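The man who answers the complaint letters at Domelus, a mail-order seed company outside Bowen, has a rule about tomatoes. "I don't apologize for weather," he told me. "I'll apologize for a wrong packet all day long."

He gets up to 200 letters a week in April, when people have planted too early and want somebody to blame. One gardener sent back 6 dead seedlings in a sandwich bag. "No note. I felt the note was implied."

Before seeds he spent years at Wustora, writing the little booklets that came with blenders. He calls it his fiction period. "We printed 4,000 of one with the lid instructions upside down. We got a single call, and the guy was pretty cheerful."

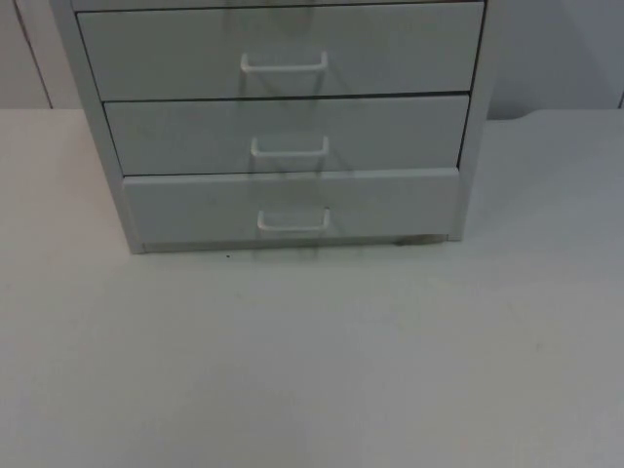 He still answers everything by hand, and he keeps the ones he likes. His favorite runs nine pages and concerns a squash. I asked how it ended.

"She wants a refund on the squash," he said. "It won second place at the fair. She thinks it should have been first."

Did she get the refund?

"I sent her two dollars and a packet of beets."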